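Zirkley stand-up desk frame, second hand top - review

Posted 2023-11-23

Score: 7.5 out of 10, would be 8 if the crossbar didn't whistle. Yes whistle. Getting to it.

Background, quick. Old desk was my uncle's dining table, 20 years of gravy in it, wrong height for everything. Wanted something that goes up and down without me having to sell the car. Looked at the Antoniadis one, lovely, way over. Looked at the Navomen, fine, but the shop had one left and it was the display model with a chunk out of the foot. Went with the Zirkley frame only, no top, bought in August when they had the sale on.

Delivery
Two boxes. One came on the right day, the other went to the wrong suburb and I had to go fetch it. Heavy. Get a mate. Fiona Cowie from next door took the other end and has reminded me since.

Assembly
Instructions are pictures only, mostly OK. Step where you join the legs to the crossbar is drawn from underneath and doesn't say so, so I did it backwards, undid it, did it again. Took most of an evening. Allen key in the box is rubbish, soft as cheese, use your own. All the bolts were there plus a couple of spares, good.

Top
They'll sell you one but the colours are dark oak, darker oak and a grey I didn't like. I had a white one already off a kitchen job. Pre-drilled holes in the frame didn't line up with anything obviously so drill your own, tape round the bit so you don't come out the other side. I nearly did.

Going up and down
Smooth. Quiet enough that I can do it on a call. Slow at the very start then it gets going. It does the stop-if-it-hits-something trick, tested by accident on the bin. Bin fine. Memory buttons work but you have to hold them the whole way, which I find annoying, Trinh Lâm says it's a safety thing and I should stop whinging. Fair.

Lowest setting is properly low, my daughter does her homework at it. Highest is too high for me, tall people will be happy.

Wobble
The one everybody asks. Sitting height, none. Standing height, a bit side to side if you type hard, more front to back if you lean. Monitor arm makes it worse. I moved the arm in closer to the leg and that fixed most of it. Retightening everything after the first month fixed some more. Do that, the booklet doesnt mention it.

The whistle
With the window open and wind from the south the crossbar whistles. It's hollow and the ends aren't capped. Stuffed a sock in each end. Solved. Shouldn't have to.

White top, would I again
Mixed. Looks great on day one, makes a small room feel bigger, easy to find a dropped screw. But it shows everything. Pen, tea, the rubber feet off the laptop stand. Sugar soap gets most of it off. Magic sponge gets more off but leaves a dull patch so go easy. Tried the Cukilness cleaning paste that Tươi Lý swears by, smells like a swimming pool, worked on the tea and did nothing for the scuffs. I've stopped caring. If you'll care, get the oak.

Cables
The tray is a joke, thin wire basket, holds one power board if you're lucky and it sags. Chucked it and screwed a bit of plastic gutter under the top instead. Leave enough slack for full height, I didn't first time and pulled the speaker off the back.

Customer service
Emailed about the whistle. Got a reply in 2 days, polite, offered end caps. Never came. Emailed again, new person, polite, offered end caps. Still got the socks in.

Good
- solid sitting down
- quiet motor
- spare bolts
- goes low enough for kids

Not so good
- Allen key
- cable tray
- holding the buttons
- whistle

Who for: anyone who has a top already and owns a drill. If you want it to come out of the box finnished and looking nice, save up for the Antoniadis.

Will update if the motor dies. Uyên Nghiêm has the older model and hers is still going, same wobble, no whistle, she has carpet and the windows shut so who knows.
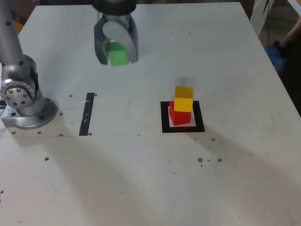
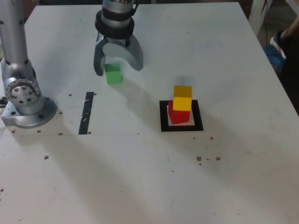
White tabletops and a small green cube. Scuffs show in the first one.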